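Good Bins Make Good Numbers
How one test shop wrote its house rules for robot picking, and why the rules keep getting longer
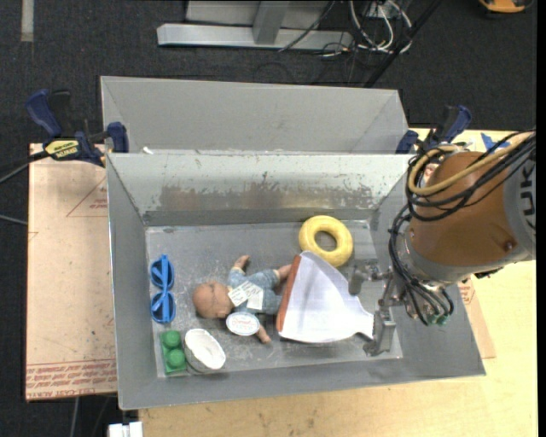

Start with the bin

The rulebook at Jelero is a ring binder, and the first 40 pages don't mention a robot. They cover bins: how they sit on the table, how they are held there, what condition the floor has to be in before a run can count.

Chia-hao Tsao, who wrote most of it, came to the company from Allgate, where he checked packing lines. Jelero tests picking systems for warehouse operators. A client wants to know whether an arm can pull mixed goods out of a container all day, and Tsao's group has to give an answer that will hold up when somebody else repeats the test.

"If the bin moves, you have a different test," he says. "You may not notice until you compare the logs."

So bins are clamped. A clamp goes on before the arm is powered and stays on until the log is closed. Worn coating on a bin wall is allowed, but it has to be noted, as bare metal and gray paint look different to a vision system. A bin with a dent in the floor is retired.

Choosing the objects

The second section deals with what goes inside. Jelero keeps a library of 224 objects, each one tagged and weighed. A set for a single run must mix hard and soft, flat and round, shiny and dull. A glossy yellow ring with a hole through the middle asks something different of a two-fingered gripper than a doll in a blue outfit does, and a toy block with studs is different again.

Tags stay on. This was argued over for most of a winter. One side wanted clean objects, to keep things simple. Tsao's side pointed out that goods in a real warehouse come with tags, and that a paper label can slide under a finger and spoil a grip. Under the current rule, a tag that comes off during a run is recorded and left where it falls.

Objects are placed by a drawn layout, then checked by a second person. Placing them by eye was dropped after a comparison with the Caldeira lab showed that people tend to leave room around the hard ones.

What counts as a pick

A run is 200 attempts. The arm gets 3 tries at any one object before it has to move on. A pick counts when the object clears the rim and stays held until release. Lifting two things at once is scored as a miss, even if both arrive.

That last rule costs clients points, and they complain. Flellovard, which sells grippers, asked for a separate column for double picks. It got one in August — but the score stayed the same.

Hands and cables

The shortest section is on safety. No one reaches over a bin wall while the arm is live. Cables at the wrist are checked through the full range of motion before the first attempt, and again if a tool is changed. Whoever resets the objects holds the key to the cell.

Tsao is now working on a section about lighting.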